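一本推理小说要借多少次才算旧

八月的小镇上,能消磨下午的地方不多,我去得最多的是旧书铺

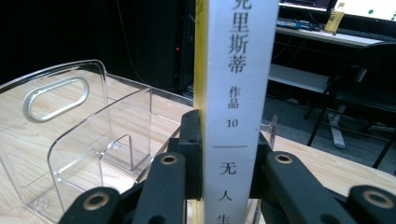 我对旧书的喜爱,说起来要从外婆家楼梯拐角的那只纸箱算起。箱子里装的是舅舅年轻时攒下的推理小说,夏天受了潮,翻开来有一股晒过的稻草和樟脑混在一起的味道,我至今在别处没有闻到过。那时候我识字还不全,读到凶手揭晓的那一页常常看不懂,要捧着书跑下楼去问正在择豆角的外婆,外婆也不懂,就说大概是那个医生吧,医生最可疑。后来读得多了,便有了自己偏心的作者,克里斯蒂自然排在最前面,她的书编成一套一套的作品集,白色书脊上印着黑字,再标一个小小的号码,像《无人生还》那本就是“作品10”,在架子上远远一看就认得出来。我想许多人和我一样,认识这些故事,是先从认识书脊开始的,人还没走近,手已经伸出去了。

去年搬到这座小镇以后,我一直在找一家可以坐下来的旧书铺。城里的旧书店我去过不少,多半是站着看的,走道窄得两个人要侧身让路,老板坐在门口,目光越过眼镜框落在你手上,叫人不好意思把一本书看过二十页。小镇上的这一家叫Fekby,名字怎么念,镇上的人各有各的说法,邮递员念成“费克比”,隔壁卖豆腐的大姐干脆叫它“飞壁”,说是飞檐走壁的飞壁。店主哈特穆特·林德曼(Hartmut Lindemann)听见哪一种都应声,从来不纠正。

林德曼先生早年学的是乐器修理,来中国是为了替一家乐团看管几件木管,合同期满之后没有回去,先在省城教了几年德语,后来随妻子回到她的家乡,把岳父的粮油铺面改成了书铺。铺子朝北,夏天不晒,冬天却冷得厉害,他在屋子当中摆了一只铁炉子,炉子旁边放着几把样式各不相同的椅子,其中一把的扶手松了,用麻绳缠着。常客都知道那把不能往左边靠,生客坐下去总要惊叫一声,然后大家就算认识了。

我第一次去的时候,正赶上他在门口跟一位老先生争论一本书该卖多少钱。我原以为是老先生在还价,听了一会儿才明白,是林德曼先生嫌自己标高了,要往下减,老先生不肯,说这书当年他为了买它,走了一下午的路,你卖得这样便宜,是看不起它。两个人各不相让,最后照原价成交,老先生又获赠一包花生。这样做生意自然发不了财。我后来问过他,铺子一年下来能不能维持,他想了想说,书是维持的,人要另想办法。他的办法是替人修二胡和口琴,工具就放在柜台底下,有时候你拿着书去结账,他手里还捏着一片簧片,要你等他把这个音校准了再说。

铺子里真正让我着迷的,是靠里墙的那一面“借架”。架上的书不卖,只借,不收押金,也不登记姓名,唯一的规矩是看完以后要在书末的空白页上写一句话。写什么都行,只有一样不许写,就是凶手是谁。借架上几乎全是推理小说,这倒不是有意安排的,最初什么书都有,慢慢地,散文和诗集借出去便不大回来,字典借出去更是一去不返,回来的总是侦探和尸体。林德曼先生对此有一套解释,说读推理的人心里有个结,结解开了,书就放得下了,所以肯还。我觉得这话未必靠得住,我自己家里就还有一本没还的,不过这是后话。

那些空白页上的留言,才是我每个星期非去不可的缘故。有一本讲火车上命案的书,书末已经写满,后来的人在里面夹了作业本纸接着写。头一句是铅笔写的:“我在第六章就猜到了。”下面一行换了钢笔:“我也是。”再下面是圆珠笔,字迹很小:“我看完了还没有猜到,请问你们猜到了什么?”还有一本里,有人端端正正地写着:“住院时读的,隔壁床的大爷让我念出声来,念到一半他出院了,第二天又坐车回来听。”底下没有署名,只画了一个小小的苹果。我把这一页看了好几遍,很想知道那位大爷最后听完了没有,可是书不肯说,借书的人也再没有写过别的。

写留言最勤快的要数玛丽耶奇·莫克盖奇(Marietjie Mokgethi)。她在镇外的中学教英文,来这里已经好几年,普通话里带一点本地口音,买菜时占不少便宜。她借书的习惯很特别,一次只拿2本,一本英文,一本中文,若凑得巧是同一部小说,便左右摊开来对着读,读到译得妙的地方就拍一下桌子。她给我看过她的笔记本,里面记着她从翻译小说里学来的词:“踱步”“沉吟”“不动声色”“欲言又止”。她说她第一次在生活里用“沉吟”,是在菜市场,对卖鱼的师傅说,请让我沉吟一下。师傅听了很感动,把鱼鳞刮得格外干净。

有一天傍晚下大雨,我们几个人困在铺子里走不了,便说起推理小说究竟好在哪里。我说好在公平,线索都摆在眼前,看不出来只能怪自己。林德曼先生说好在安静,他小时候家里吵,只有书里那些客厅是静的,死了一个人,大家反而都轻声说话了,管家还会送茶进来。莫克盖奇老师不同意,她说好在有人认真地听别人讲话。你看那些侦探,她说,谁来了他们都听,厨娘也听,园丁也听,一个耳背的老太太讲她的猫讲了整整一章,侦探还是坐在那里听,末了那只猫果然是要紧的。生活里谁肯听你讲一章的猫?说完她看看我们,我们便都请她讲讲她的猫,她说她没有猫,养的是一只乌龟。于是那天我们听了一晚上乌龟,雨早就停了也没有人起身。

我把这番话带回家想了很久。我母亲晚年很爱讲旧事,一件事讲许多遍,每一遍都添一点东西,我那时候忙,嘴上应着,眼睛看着别处。她讲过一条蓝围巾,讲到第几回我已经记不得了,只知道围巾是在码头上丢的,后来又在另一个人的脖子上见到过。那个人是谁,她一定讲过,我一定也点过头。如今我有的是工夫,却没有地方去问了。读小说的时候我倒是很细心,哪个人进门先迈左脚都要留意,合上书却是另一个样子。外婆说医生最可疑,我看做女儿的也不见得清白。

说回借架。书借得多了总会散,Fekby每年要请一次修书的人来。修书的是镇上印刷厂退下来的几位师傅,他们那个小作坊叫Skoryk,名字是林德曼先生帮着起的,据师傅们讲,起名那天喝的是杨梅酒,第二天醒来谁也想不起是什么意思,可招牌已经漆好了。平装书最难伺候,胶一老,书脊就脆,翻到中间“啪”地一声裂成两半,书页一叠一叠往下掉。师傅们的做法是先把旧胶一点点刮净,再用细锯在书背上拉出浅浅的几道槽,埋进棉线,上胶,压一夜。一本书要用4天,其实动手的时间不多,多半是在等它干。我去看过一回,等得心急,问能不能拿电吹风吹一吹,师傅放下茶杯看了我一眼,那眼光我后来在莫克盖奇老师批改作文的时候又见过一次。

书修好了,新的衬页和旧的书页颜色不一样,一眼就能看出来。有人主张用茶水把新纸染旧,看着顺眼些,师傅们不答应,说补过就是补过,让后来的人知道也好,翻到这里手会轻一点。留言的那几页他们总是格外当心,夹进去的作业本纸、烟盒纸、半张车票,一样不少地粘在原来的地方。有一本书的正文修坏了一页,留言倒是全的,借的人居然更多,大家都想在末尾猜一猜那一页上写了什么,猜得一个比一个离奇,有一位竟然猜出了一场婚礼。

我也问过林德曼先生,一本书要借多少次才算旧。他不肯直接答,从架上抽出一本给我,让我自己数。那本书末尾的留言已经超过100条,从铅笔写到圆珠笔,又写回铅笔,中间还有孩子用蜡笔画的一把匕首,匕首上滴着几滴绿色的血。我捧在手里掂了掂,书比看上去要重,大概是墨水和胶的分量。书角都磨圆了,像溪里的石子,放进口袋里一点也不硌人。他说这本书的原主人当初只花了很少的钱买它,在火车上看完,下车时嫌行李沉,顺手搁在了铺子门口的窗台上。

我家里那本没还的,借的时候是冬天,炉子烧得正旺,我看到还剩6页,忽然舍不得看下去,便揣回了家,想等一个合适的晚上。合适的晚上不大好找,有时候太累,有时候太高兴,有时候停电。拖到春天,我已经把前面的情节忘了大半,只好从头再看,看到还剩那几页,又停住了。林德曼先生从来没有催过,倒是莫克盖奇老师见了我就问,那位上校到底有没有去过花园?她在排队等这一本。我说我也不知道。她便沉吟一下,说那么请你快一点知道。

前些日子铺子隔壁开了一家卖凉茶和刨冰的小店,叫Tisix,年轻人开的,墙刷成薄荷绿,音乐放得有些响。起初我们都替书铺担心,怕那几把椅子从此清静不了。过了一阵子才发现,来吃刨冰的孩子吃完了没处去,就溜进书铺里来,手在裤子上擦两下,去摸借架上的书。林德曼先生在门边放了一只脸盆、一块肥皂、一条毛巾,什么也没有说。孩子们很快学会了先洗手,也学会了不往那把椅子的左边靠。他们的留言和大人的不同,大都很短,感叹号很多。有个孩子在一本很厚的书后面写道:“死的人太多了!!我弟弟也要看!!”下一行的字歪歪扭扭,显然就是那位弟弟:“不多。”

上个星期我又去了一趟,本是打定主意去还书的,书装在布袋里,走到半路遇见卖豆腐的大姐,她问我是不是去飞壁,顺便托我带两块豆干给林德曼先生。到了铺子,他正在给一支口琴校音,示意我先坐。炉子夏天不用,上面摆了一盆薄荷,是Tisix的年轻人送来的。我坐下来,把书拿出来翻到最后那几页,想着好歹看完了再还,窗外刨冰机呼呼地响,口琴同一个音一遍一遍地吹,一会儿高了,一会儿低了。看到上校推开花园门的时候,莫克盖奇老师收着伞进来了,问我看到哪里。我赶忙把书合上,请她先坐一坐,又把豆干分了她一块。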